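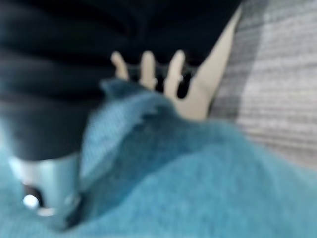

Small objects left on upholstery cause two problems: point loads and lost items. A point load is any narrow, hard thing that carries a person's weight when they sit down on it, and leather marks from it faster than woven cloth does. Pen caps, hair clips and keys are the usual items. Anything with prongs, such as the cream-white fork shape standing up behind the teal fabric, belongs in the same group and should be lifted off before any cushion is moved, plumped or brushed. Do not sweep such things towards the back of the seat. The gap there is where they stay.

Order of work

Clear first, then brush, then wipe, then dress. Take the throw pillows off and stand them on a clean chair. Run a flat hand along the joint between seat and backrest, palm down, fingers closed. Use a torch if the joint is deep. Anything found goes into a bowl kept for the purpose and is sorted at the end. Sorting as you go doubles the time.

Vacuum with the soft brush fitting on low suction. A bare nozzle will scratch a smooth finish. Work along the stitched channels, never across them, and lift the fitting at each seam. Crumbs under an adjustable headrest come out most easily with the headrest raised; return it to the flat position when done, as a raised mechanism left for weeks tends to get leant on.

Wiping pale leather

Use two white cotton cloths, one damp and one dry. Coloured cloths can give up dye on cream or beige. Wring the damp one until no water drops from it. Wipe one cushion at a time from back to front and dry it straight away. Pay attention to the front edge, where the backs of the knees rub, and to the area round any button, where dust packs into the dimple. A dry artist's brush clears the dimple. A cotton bud leaves fibres.

Riseo leather soap was used for this page, at 3 ml to a small bowl of lukewarm water. Drandent cream goes on afterwards, twice a year at most. Gangadharan Joseph wrote to ask whether the cream can replace the soap. It cannot. Cream over dirt seals the dirt in, and the next clean is harder.

Soft wrinkles near the front of a seat are normal in soft leather and should not be pressed, steamed or ironed. Cracks are a different matter and need a repairer.

Blue and other dyed pillows

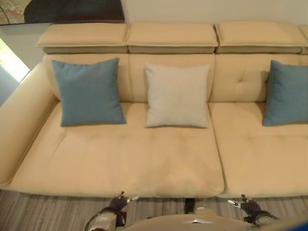

Dark or strongly dyed covers can transfer colour to light leather, particularly in a warm room. Test each cover before first use: press a damp white cloth to an inside seam for a minute and check it. If colour shows, wash the cover separately until it stops. Shift pillows along the seat every few weeks so that no one patch of leather is always shaded. Fading is slow, and the outline of a pillow is usually noticed only after the pillow has been moved.

Covers with a fine weave snag on rings and Velcro. Close all zips before washing, turn the cover inside out, and dry it flat. Replace it while the filling is fully dry.

Distances and storage

Keep leather at least 80 cm from a radiator. Check this in October, before the heating comes on. Store the cloths, brush and soap together in one lidded box; a Gallegos shoe box is large enough.

Correction: an earlier version gave the soap quantity per litre. Carolina Vieira pointed out the error.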